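Adding memory to an older desktop

Shut the computer down, switch it off at the wall and pull the power lead. Hold the start button in for a few seconds afterwards to drain what's left in the supply.

Lay the tower on its side with the removable panel facing up. Working down into the case is far easier than reaching in sideways, and a dropped screw stays where you can find it. Use a solid bench at a good height, not the carpet.

Touch bare metal on the chassis before you handle anything. Do it again if you walk off and come back.

Move loose cables away from the memory slots. The thick bundle from the power supply is usually the worst for this — ease it over and don't tug on the plugs. The memory slots are the long narrow ones, normally close to the processor.

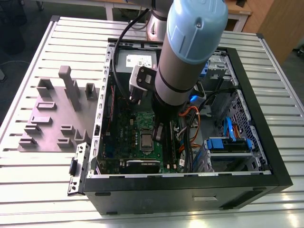 Shewit Habte writes that she always checks the notch first, having once leaned on a stick for a good minute before noticing it was back to front. She also vacuums the case a day ahead so the dust has settled by the time she opens it up.

The notch is off-centre, so the stick only fits one way. Open the clips, line it up and press evenly on both ends until the clips close. It takes a firmer push than most people expect. If you are fitting 2 sticks as a pair, look in the board's manual for which slots to use, as the colours vary between makers.

Leave the panel off for the first start, and keep your hands out while the power is on. If it beeps or the monitor stays blank, switch off, unplug and reseat the sticks.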